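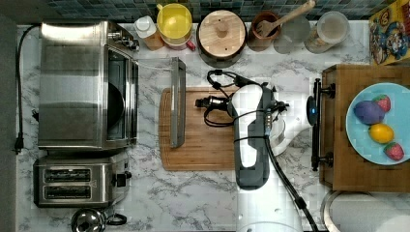 ok kitchen counter thread. been promising this since we moved in and I have 50 minutes before pickup so typing fast

Background: small kitchen, one good run of counter, everything lives on it. Toaster oven, toaster, kettle, all the jars. For the first month we just shoved things wherever there was a gap and I was chopping onions on a strip the size of a paperback

Rule one, and it's pretty much the whole thread. Middle stays for the cutting board. Board does not move. Appliances go left, jars go to the back, board in the middle

Appliances on the left as one block. Toaster oven at the back, two-slot toaster in front of it, kettle in front of that. I fought this for a while, wanted the kettle by the sink because duh, water. But then you've got hot stuff at both ends and nowhere to land a pan

Cords. Ugh. Cords are the thing I still hate. Oven cord runs down the left edge of the counter and I see it every single morning. Trinidad Rivera (downstairs, does kitchens for a living) told me to get the stick-on clips from Gultex. Got them. They held for 13 days. Marble pattern is too slick or I didnt wipe it down first, probably the second one

Also pls don't run all of it at once. Toaster oven + kettle tripped our breaker twice in October and I reset it in the dark with my phone in my teeth

Back row, against the tile. Jars, canisters, the crock. One row deep, that's the limit. As soon as there's a second row the stuff behind it is dead to you. We found a bag of lentils back there from the OLD apartment

The brown crock: one wooden spatula lives in it and I'm keeping it that way. It used to hold everything. Whisks, tongs, a melon baller, chopsticks from takeout. Couldn't pull one thing without three more coming along. The rest went in the drawer and I don't miss seeing any of it

Canister with the wood lid and the little knob is the one people always ask about. No idea, sorry. Came from a Brindard outlet bin with no sticker on it. I've looked online, can't find it again. If you do, tell me, I want another

Cereal stays out. Yes I know. Decanting cereal is a hobby for people with more time than me, and the kid only believes it's the right cereal if the cartoon is on the box

Backsplash since a couple of you asked last time: the dark blue mosaic was here when we came. Thought I'd hate it. Hides splatter like a champ. Grout is a different story, an old toothbrush and baking soda and a podcast 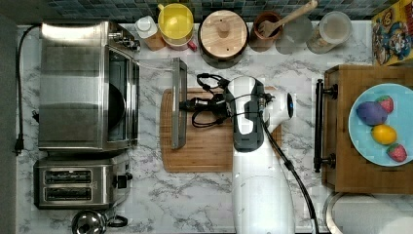
the metal spatula or griddle tool on the board, toy eggplant & co. on their plate to the right

Plate of toy fruit and veg: part of the system now. Toys that end up in the kitchen go on the light blue plate, plate goes on the wood unit on the right. Before that I was stepping on strawberries. Real talk a plate works better than a bin, a bin gets filled and a plate gets full in like a minute and then somebody has to deal with it

Metal spatula gets its own note. Great for scraping chopped stuff off the board, also for getting dough bits off the counter. Mine's too long for the crock, it tips the whole thing over, so it goes flat in the drawer when I'm done. When I remember

Board care, quick version. Wash, stand it on its edge to dry, oil it when it looks thirsty. I use the Saarela board oil, any food safe mineral oil is fine. Don't soak it. I soaked our last one and it cupped so bad it spun when you cut on it

Heikki Seppälä replied to the last thread asking why not hang shelves over the counter and get the jars off it completely. Fair! Two reasons, we rent, and I'm not drilling mosaic tile. Also I've met my own shelves. They'd be full by the weekend

Nightly reset takes me 6 minutes. Crumbs out of the toaster, wipe around the kettle, push the jars back to the tile, toys to the plate. Board last. If I only do the board the room still looks ok in the morning so on bad nights thats all that happens

Things I'd still change: the cord, see above. The little bottle at the far left end of the row, which is always stuck behind the oven when I want it. And more light at the back, looking at the Beltgate under-cabinet strips but they want 50 bucks for the short one so I'm waiting for a sale

ok gotta run, shoes on. Drawer thread next, its bad in there. send me your cord fixes pleeease

2024-10-22

More from this account
One shelf fridge reset
What I keep under the sink (and what leaked)
Moving with a toddler, the kitchen boxes
Lunch packing, lazy version
Spice jars: I gave up on labels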